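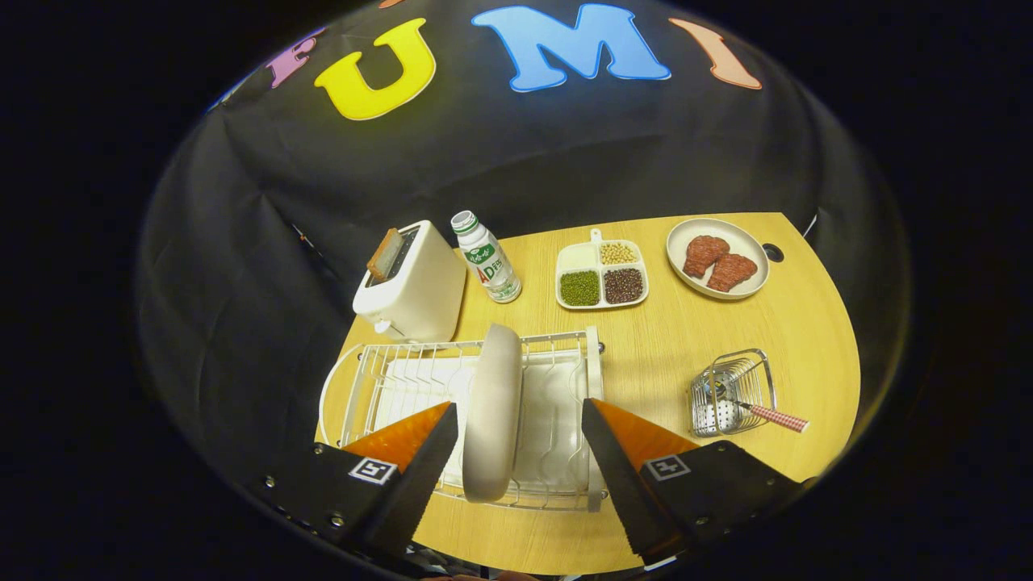 # The Rack Belongs on the Table

The position taken in this essay is a modest one. In any shared or instructional kitchen, the dish rack should stand on the same table where food is prepared and served, and it should stand there from the beginning of the session. The prevailing practice, in Olthorpe as elsewhere, is to keep the rack beside the sink and to bring plates to it only after everyone has eaten. The practice deserves to be reconsidered.

The kitchen program at the Marchal residence serves 30 adults who are learning, or relearning, to keep house. When the program was established, its room was arranged by Clotilde Huet according to the usual plan: preparation at the table, cleaning at the wall. Residents learned to cook competently. They did not learn to put things away. Plates accumulated on the table until the meal was over, were carried across the room in stacks, and were handled by whoever happened to be standing nearest the sink. Over one winter the program replaced 17 of them.

It is customary to answer such losses with instruction. Signs are posted, a rota is drawn up, and the rota is observed until December. This essay holds that the difficulty lies in the furniture. A person who has just finished with a plate will set it down in the nearest suitable place. If the nearest suitable place is a rack, the plate will be racked.

The objection most often raised concerns space. A round table offers no corners in which to lose things, and a wire rack is an awkward shape. Dorian Aubert, who supervised the room for several years, objected on precisely this ground, and his objection should be taken seriously. A small table cannot hold a toaster, a meal, the dry goods and a rack unless someone has decided beforehand where each of them goes.

The making of that decision is, however, the greater part of the lesson. The toaster goes to the back, with the drink beside it. Beans are kept in a divided tray, one kind to a compartment, so that a resident can see at a glance what is on hand and what has run out. The meat goes on its own plate, at the far side. The front of the table is then left to the work, and the rack can take its place there.

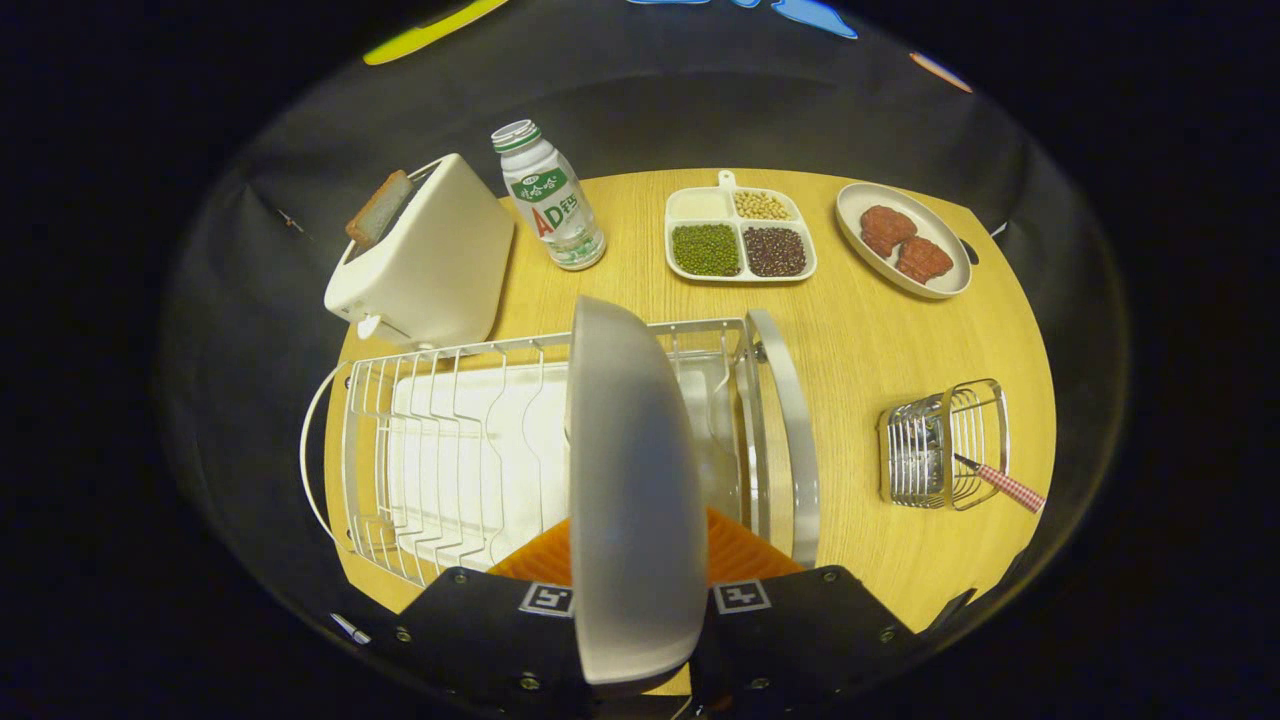
*A plate held upright over the rack, with the toaster, divided tray and meat along the back of the table.*

A second objection is one of hygiene, and it is better founded. A clean plate should not stand where raw food may touch it. The Marchal rules accordingly require that uncooked meat be kept on a rimmed plate at the opposite side from the rack, and that nothing be passed over the rack while plates are in it. A drip tray under the wires is also required. These are ordinary precautions, and a kitchen unwilling to observe them would be no safer with its rack across the room.

The matter of cost need not detain us long. The residence had set aside 2,000 dollars for a fitted drying cabinet, on the recommendation of a consultant from Paltura. The cabinet was never ordered. Racks, trays and a second set of plates came to 671 dollars, and the remainder was returned to the food budget -- a transfer to which no resident has yet objected.

There is, finally, a question of dignity, which discussions of household training tend to pass over. When cleaning is done at the wall, it is done with one's back to the company, and it falls repeatedly to the same few people. At the table it becomes part of the meal. A resident may rack a plate while the toast is still being made and the conversation is still going on. Ms. Huet has since rearranged the room on this plan, and the Friday group, formerly the most reluctant to stay behind, now has very little to stay behind for.

The program at Pliltora is to refit its kitchen shortly. Its directors are urged to buy the table and the rack together, and to measure one against the other before they do.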